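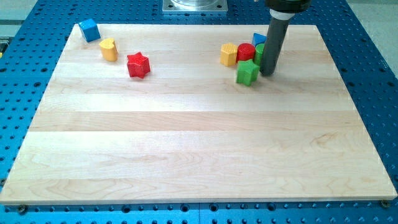
Saturday, April, bench notes, still room

Pulled the first sample off barrel 12 this morning and I'm so pleased with it that I'm writing this before I've even rinsed the glass. This is the rye we ran at Skavero with the long ferment (the one Nektarios wanted to dump on day four when it started smelling like pickle brine). Glad we sat on our hands.

Nose at full strength: pear skin, dill, a lot of bread crust. Let it down with water a little at a time and the dill backs off and there's this big warm honey thing underneath. Palate is still young, grainy in the middle, a bit hot at the end. But the length! I was still tasting it when I got back from checking the mash tun.

Barrel 35 next to it, same distillate, filled the same afternoon, lighter char. Much quieter. More vanilla, less crust, and a green note I don't love, like snapped twigs. Charalambos tasted both blind and picked 12 right away, then went back to 35 and said to leave it alone until fall. Fine by me.

Ferment notes, so we can repeat it: Fetano rye, unmalted, with the Drandlow barley malt. Pitched cool, let it climb by itself, lid off after the second day. We ran 48 hours past where the gravity stopped moving. I think that's where the fruit came from — the wild stuff had time to get going after the yeast was done. Can't prove it from one batch. Want to split the next mash in two tubs and stop one early.

Spirit cut: I went to tails later than usual, by nose, and wrote the time on the wall instead of the sheet. Copied over now. Please everybody use the sheet, me included.

Still to sort out:
Hoop on 411 is weeping again near the bilge. Nektarios drove it down and waxed the spot, check Monday's drip tray.
Parrot reads high against the glass hydrometer. Need to find out which one is lying.
Order bungs. The last bag was too soft and two of them came out in pieces.
Condenser flow dropped off late in the run, probably scale. Citric rinse before we fire it up again.

Addo called about the used port casks. They can let us have two, emptied recently, shipped wet. I'd love to put part of this rye in one, but Charalambos thinks port will bury the dill and he may be right. Compromise: fill one with the older wheat and keep the other for whatever comes out of the split mash.

Second tasting after lunch, same glass, covered for three hours. Dill almost gone. Orange peel now, and a bit of clove. Left what remains in the sample bottle on the shelf by the scale with tape on it. Try it, write down what you get, don't finish it.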